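Pronberg Robotics Group Newsletter
2021-11-02

Teaching placement with fewer demonstrations

For most of this year our group has worked on a simple question: how many human demonstrations does a robot arm need before it can put a thing where we ask? Our first placement policy, trained in the spring, used 1,000 demonstrations. It worked well, but recording them took many weeks, and every new object meant that we had to start again. With the method that Zainab Jibrin presented at the last group meeting, we now reach the same success rate with 700.

The method is called Ekari. Its main idea is that not all parts of a demonstration are equally useful. When an operator guides the arm across the table, most of the recorded motion is free travel, and one travel path teaches the policy almost the same as another. The last part, when the object comes close to the target, is different. Small errors there decide if the object lands inside the dish or on its rim. Ekari finds this last part automatically from the speed of the arm and gives it more weight in training. The travel part is kept, but at a lower sampling rate.

We also changed how the instructions are given. Before, each task had one fixed sentence. Now each task has 7 different wordings, and the policy sees a random one in every training step. This was Arlo Dvorak's suggestion, and we did not expect much from it. In our tests it removed a large part of the mistakes in which the arm picked the correct object and then went to the wrong plate.
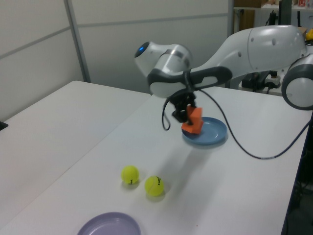
What still goes wrong

Soft objects remain the most difficult. A foam block changes its shape a little between the fingers, and if it is gripped near one end it can turn before the release. The policy has no sense of touch, so it must judge the angle only from the camera. We tried to slow down the approach, which helped with the angle but made each trial longer than we would like.

Round objects have a different problem. The grasp is usually good, but a ball that is released too high can bounce out again. For the moment we handle this with a limit on the release height. We would prefer that the policy learn it from the data, and Zainab is preparing a new set of recordings for this purpose.

Next steps

In December we will repeat the full evaluation on the second arm, in the Alemneh room, with the same weights and no additional training. The comparison will include the 2 versions of Ekari, with and without the varied wordings, so that the two effects can be separated. The training code is already in the Zikby repository for group members. Please write to Arlo if you want to reserve time on the arm before then, as the mornings are almost full.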